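Subject: Re: whiskey for the Friday tasting at Cotmont

On Friday the list wrote:

> For the tasting we have 200 dollars. Can we have two ryes and
> one bourbon? Last time the sweet ones were finished first.

Hello all,

I asked at the Allside shop. The two ryes and the bourbon together cost 199, so it fits, but then there is no money for vermouth. I have one bottle at home, opened in March and kept in the fridge. I tasted it yesterday and it is still good for Manhattans.

I propose that we start at 7 with the ryes without ice, and make the cocktails after. Please bring your own glass if you like a heavy one.
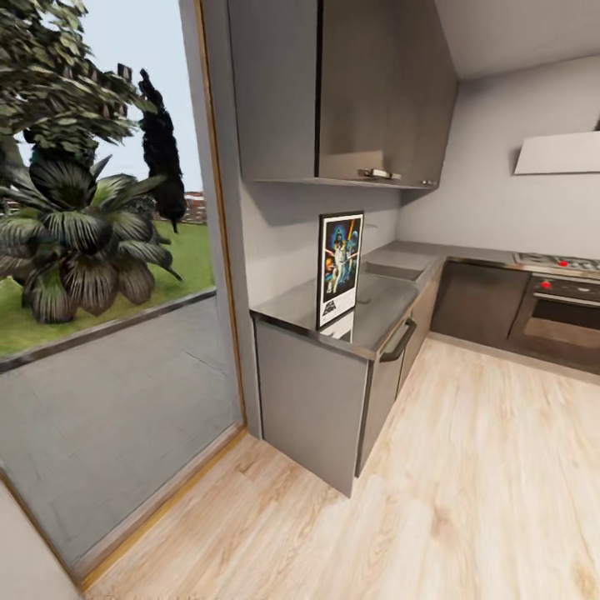

Joshi answered me already that the bourbon should come first, as after two ryes it will taste like syrup. I am not sure about this. What do the others think?

Greetings from Ununora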